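Silstead Handling Program: Frequently Asked Questions
Care and Setup of Hand-Held Gripper Units

The answers on this page apply to all Driko hand-held grippers issued under the Silstead program. Sites that use the older Gosling fingertips should follow the insert supplied with those parts.

Who may service a unit?

Any registered operator may clean the pads, check the pivots and run the closing check. Housings may be opened only at the Clisgate workshop. A unit with a broken seal will be withdrawn from use until it has been inspected.

How often is the closing check required?

The check is required at the start of every session and again after any change of pads or fingertips. Sites that run a full day must repeat it after the midday break. Entries in the unit log must be made at the time of the check.

What should be used for the closing check?

Use a soft garment laid over a made bed or another padded surface. Close the fingers on a single raised fold, hold, and release. The fold should stay between the two pads for the whole hold. If it slides toward one side, release and clean both pads before trying again.
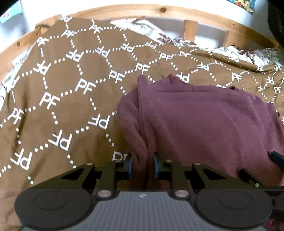 Closing on a fold at the left side of a garment, blue pads facing each other.

Does the surface under the garment matter?

Patterned bedding is acceptable. Do not use a bare tabletop for this check - the fingertips can strike it and chip at the edge. Keep cords, zippers and buttons away from the fingers.

How are the pads cleaned?

Wipe each pad with a lint-free cloth dampened with plain water, working from the base of the pad to the tip. Allow the pads to air dry. Alcohol wipes and household sprays weaken the adhesive and are not permitted.

When must the pads be replaced?

Pads are replaced after 40 hours of logged use, or sooner if an edge has lifted. Both pads on a unit are changed together. Order the set under part number 2366 and return the worn pads in the same envelope.

Lint has collected in the linkage. May compressed air be used?

No. Compressed air drives fibers into the pivots. Open the fingers fully, remove loose threads with blunt tweezers, and brush the arms with the small brush from the kit. Fleece and new towels shed the most and call for a second brushing at the end of the session.
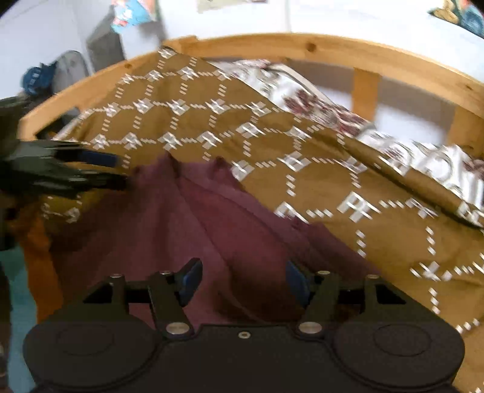

Threads that have wound around a pivot should be cut and lifted out, never pulled. If the arm still feels stiff, tag the unit and send it to Clisgate.

May operators tighten the pivot screws?

Operators may check for looseness by hand but may not tighten the screws. An overtightened pivot closes unevenly and wears one pad faster than the other.

Two units are used together. Should they be treated as a pair?

Yes. Paired units share one log sheet and are sent in together, even when only one needs repair. Do not swap a single unit between pairs.

How are units returned for repair?

Complete Form 64, place it inside the case and use the shipping label provided. Collections from Clisgate sites take place every Thursday. Cases without a form are held at the front desk until one is received.

Where are spare parts kept?

Each site holds one sealed parts kit in Cabinet 99. Please record any item taken on the sheet inside the door.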